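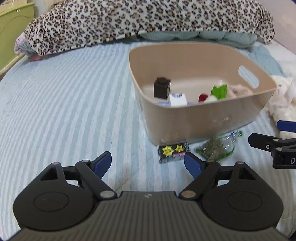

The sorting stage has taken longer than the plan allowed, and I am not convinced the plan was wrong. We promised a simple method for clearing small items out of bedrooms: one bin, one bed, everything in, then decide. The bin part works. A beige tub with handle openings takes toys, packets and soft things together, and it sits on a made bed without much fuss. My trouble is with the second half. Two packages are lying on the striped sheet next to the tub, one of them black with yellow stars on it, and the method sheet has nothing to say about items beside the bin. Are they sorted? Are they waiting? Alois Leitner's draft counts anything on the bed as "in progress," and that makes the numbers look better than the rooms do.

## Where we stand against the August plan

- Bedrooms agreed: 8
- Bedrooms taken all the way through, with the bin emptied and put away: 2
- Time allowed per room: 30 minutes

Neither of the two finished rooms came in under the time. I would rather report that now than have it come up at the final review. The Clornard household was the quicker one, and it was also the tidier one to begin with, so I don't read much into it.

Catríona Kavanagh thinks the time limit should go. I think it should stay, but cover only the filling of the bin. Deciding what to keep is slow work, and the old Bustamante checklist we borrowed from never put a clock on it. We added the clock ourselves, in the application, and I can't find a note saying why.

## The bin itself

The tub was the least argued-over purchase in the budget and so far the best one. It has a handle opening at each end, and it is deep enough that things stay put when it is set down on a mattress. It is also deep enough to hide things. With the bin on the bed, you see the tops of whatever is tall and you guess at the rest.

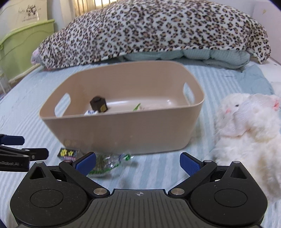

*Bin on the bed, seen from the front. A dark brown block and a bit of something green show above the rim.*

That matters for the Trindeo labels. The idea was a tag on the rim saying keep, move or give away. A tag on the rim describes the whole bin, and our bins are mixed. I asked for the labels to be dropped and was told they are already paid for. Fine – then they should go on bags inside the bin, where they might do some good.

## Money

Spending is under budget, mostly from rooms we haven't started. Please don't treat it as a saving. The Barix shelving line is untouched, and I would like to hold it until we know whether anyone wants shelves once the bins are empty.

## What I'm asking for

1. Permission to move the time limit to the filling stage only.
2. A plain rule for items left beside the bin. My suggestion is that they count as unsorted.
3. No new rooms until both changes are in the method sheet.

Alois has agreed to the second point, with some grumbling, and will redo his table to match. Expect the "in progress" column to shrink when he does.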